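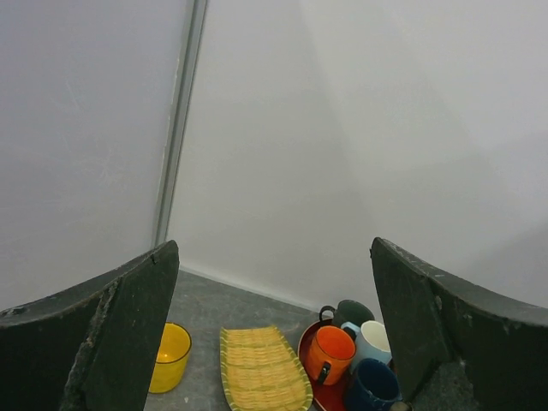
Courses > Housekeeping Skills > Unit 3 > Handout 2

Drokville Evening Classes
Tidying shared surfaces: cups, trays, small stuff
S. Torvik, room 357

Last updated November 21, 2022

Quick notes from class, fuller version in March.

Main idea: group first, put away second. Mugs with mugs. One round tray or plate holds four mugs fine, a fifth gets crowded, set it down behind or beside.

- handles outward where you can, easier to lift
- tall things to the back
- woven trays: dry goods only, don't stack wet cups in them, the strips stain
- odd cup with no partner = own pile, decide last

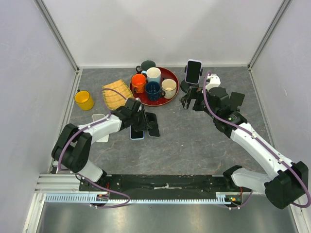 Phones next. Upright in a stand if you have one, screen facing out, away from anything with a drink in it. Roughly a hand's width at least. Sigrun will show the Backlund method agian next week (clear left to right, wipe, then put back).

Homework: pick one surface at home. Sort it in 2 goes, write down what moved and where it ended up. Half a page, no more. Bring a tray if you own one, any shape.

We use cookies to remember your settings. Accept / Manage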